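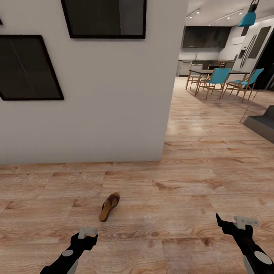 Two days with the sharing cooperative in Lendness

May 22, 2018

I went to Lendness because of a talk I heard in January. The speaker, Dumisani Mahlangu, told how the households of one district have put their tools, their repair skills and part of their housing under common ownership. I have read many books on the commons, but I had visited very few places where people live from one, so I wrote to him and he invited me for the open days.

The train stops in Grerudbridge and from there one takes the bus. Dumisani met me at the stop and we walked first to the tool library, in a former bank. It has 276 members. Each pays a fee once a year, and the fee depends on income, which members declare themselves. I asked if people declare too little. He answered that they had discussed it for one whole evening and decided not to check.

What I did not expect was how little is lent out on a normal day. Most of the drills and ladders stay on the shelf. For an economist of the old school this would be a waste, but before the library these same things were in many cellars, and there they were used even less. A member showed me the lending book, which is still kept on paper. The sewing machines have the longest waiting list.

After lunch we visited Miranda, the housing part of the project. The building belongs to a trust and cannot be sold, so the rent covers only repairs, the loan and a small reserve. Virgil Jitaru, who keeps the accounts, explained me the loan. It came from 205 small lenders, most of them living in the region, and it must be paid back in 10 years. Some lenders asked for no interest. I found his spreadsheet very clear and I have asked for a copy.

The discussion in the evening was more difficult. A woman from the audience said that the rent is low only for those who are already inside, and that the waiting list is a kind of scarcity too. Virgil agreed with her. The trust wants to buy a second house, but prices in Lendness have gone up and the bank wants a bigger deposit than before. I think this is the weak point of many such projects – land is still bought on the ordinary market, also when everything after that is shared.

On the second day there was a workshop on Udis, the local exchange credit. One hour of work is one Udis, for the dentist and for the gardener. We played a trading game in groups of three, and my group ended with a debt because we all wanted bread and none of us offered to bake. The dentist in my group said that she accepts the credit only on Friday mornings.

I could not see the vegetable fields, as the bus back to Grerudbridge left too early. Dumisani says the harvest weekend is the better time for this, and visitors can sleep in the guest room at Miranda if they write some weeks before.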